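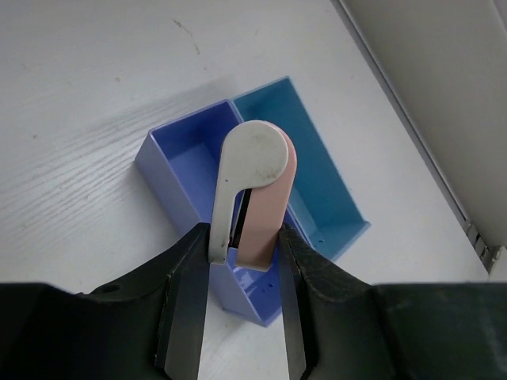
Unit 4 handout: Hooks, rails and where things go

Home Organization, evening course. Read before the second session.

1. Storage by use

Last time we sorted belongings by type: coats with coats, tools with tools. Most homes work better when things are sorted by how often they are used. Anything used daily should hang or stand in the open between hip and eye height. Weekly items can go behind a door. Items used once or twice a year go up high or under the bed.

A hook is the quickest kind of storage for daily items. Hanging up a bag takes one movement. Putting it in a closet takes at least three: open, place, close. People skip steps when they are tired, and the bag ends up on a chair.

2. Types of hook

Screw-in hooks. One threaded point. Fine in solid wood, poor in drywall unless there is a stud behind.

Plate hooks. Held by two or more screws. Use these for coats, backpacks and anything a child might pull on.

Adhesive hooks. Useful for renters. The wall must be clean and the paint sound. Follow the waiting time on the package before loading them. They do badly on wallpaper and on textured walls.

Over-door hooks. No fixing needed. Check that the door still closes, and measure its thickness before you buy.

S-hooks. For rails and wire shelves. Closed at one end they stay put; open at both ends they come off with whatever you lift.

3. Weight

Work out the load before choosing a fixing. A paperback-size bag with a phone and wallet in it is light. A winter coat with full pockets is heavier than people guess, and a wet one heavier still.

In our worked example the hallway of the Gruber apartment has a rail 80 cm long. The rail is rated for 30 kg in total. It carries 9 hooks. If every hook is used for a coat, the spacing is too tight and the coats overlap, so that taking one down pulls at the next. The rail will hold the weight, but the hallway does not work. Removing every second hook fixes it.

Remember that the rating on the package is for a proper fixing in a sound wall. The wall is usually the weak part -- the hook rarely is.

4. Height and spacing

Adult coats: hang so that the hem clears the floor and any shoe rack under it.
Children: hook at the child's shoulder height. Move it up as they grow.
Kitchen towels: next to the sink, on the side of the hand that reaches for them.
Keys: inside the front door, out of reach of the mail slot.

Mark the heights with masking tape and live with the tape for a few days before drilling. Filling holes is slow work.

5. Budget

The course project allows 400 for one room, all materials included. In June the group that took the hallway spent most of theirs on baskets and had little left for fixings. Price the fixings first. The Flodar rail and the Piltero rail are both accepted for the project, and either can be cut to length with a hacksaw. File the cut end smooth.

6. For next time

Draw one wall of a room in your home, to scale if you can. Show the doors, switches and outlets. Mark every item that hangs there now and every item that sits on the floor near it. Bring the drawing to the Justotska room -- the downstairs room is closed for painting.

Do not drill anything yet. We cover pipes and cables in Unit 5, and you should know how to check for both before you start.

Last updated: 4th September

Shared 9 times

3 comments

hallway_mess
Does the tape thing work on fresh paint? Mine was done last week and I don't want to peel it off.

tallpine
Use the low-tack kind and try a corner first. I left mine up too long and it took a strip with it.

M. in 2B
Could Unit 5 be posted early please? I will miss the session.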